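The fudge notes, kept by the family and now put in one place. Last changed 2025-06-29.

I sell chocolate and fudge at the Tromorer night market, and at home I make all of it in a normal kitchen with one stove. People ask me the same things again and again, so I wrote down what I do. It is for cooks who already own a thermometer and have burned sugar at least once.

## Storing chocolate at home

Keep chocolate away from the fridge if your house allows it. A cupboard on the south side of the house (the cool side, for us in Australia) is good. In February I have no such cupboard, so I wrap the block in baking paper, then in a zip bag, press the air out, and put it in the vegetable drawer. When you take it out, leave the bag closed until the block has come to room temperature. If you open it early, water will form on the surface and the sugar comes up white and rough.

White chocolate takes smells faster than dark. I once kept 200 g beside cut onion and had to throw it in the bin. 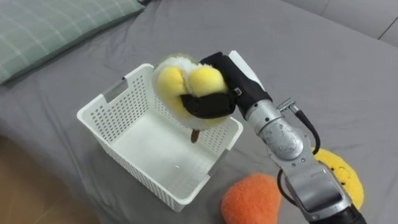

Chocolate for a party bag should be wrapped twice, first in foil and after in paper. Foil keeps the shine, and paper hides the fingerprints. I don't put the sweets in together with soft toys, because plush takes the cocoa smell and also the colour if a piece melts. The toys get their own plain tub, something like the white plastic basket with the holes in the walls, and the sweets travel in a closed tin. At the party you can join them in the bags at the last minute.

## Fudge that stays smooth

- Use a heavy pot, bigger than you think. The mix rises to double.
- Wipe the inside wall of the pot with a wet pastry brush before it boils.
- Stop stirring when it boils, if your recipe has no condensed milk. With condensed milk you must stir all the time, on low heat.
- Take it off at soft ball and leave it alone until you can hold your palm on the outside of the pot.
- Then beat. Your arm will complain. When the gloss goes dull, pour it immediately.

Grainy fudge can be saved. Put it back in the pot with a good splash of water, melt it slowly and cook again to soft ball. It will be a little darker — I prefer it, to be frank.

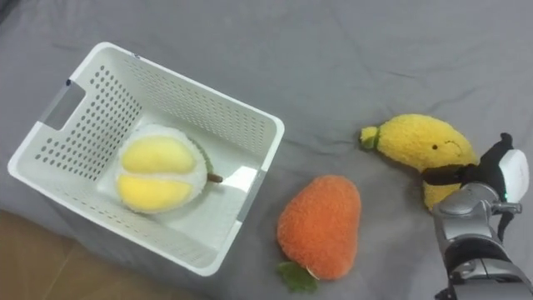
**Closaline Tjoa**
*Sweets maker and writer of these notes*

For ginger fudge, chop the candied ginger very small and rinse the loose sugar off it, then dry it well on a tea towel. If you skip the rinsing, each piece brings crystals into the pot and the whole tray can turn sandy. I add it after beating, with only three turns of the spoon.

Macadamias should be roasted and fully cold. Warm nuts make oil on the top of the tray.

## Cutting and wrapping

Line the tin with baking paper so it hangs over two sides, and lift the slab out before you cut. Use a long knife, dipped in hot water and wiped dry. Press straight down and do not saw.

A slab from my square tin gives 8 bars, and each bar I cut again when it is for children. Wax paper squares are better than cling wrap for fudge, which sweats in plastic and goes sticky at the corners.

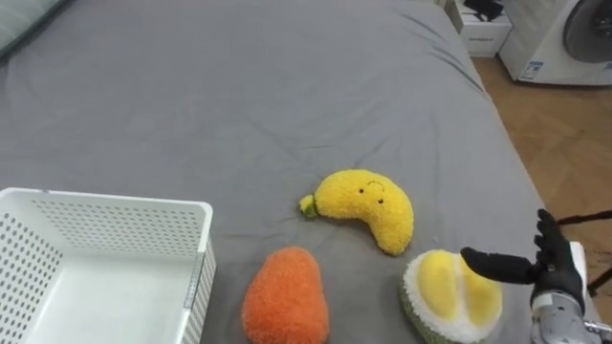 Twist the ends in opposite directions, otherwise they open by themselves in the tin. Caramels need the same twist, only tighter, and they should be wrapped the same day you cut them. After one night on the bench they lose their edges and become flat like coins.

Wrapped fudge keeps two weeks in a tin with a tight lid. In July I let it go to three. Put different flavours in different tins, and peppermint always alone, even for one night.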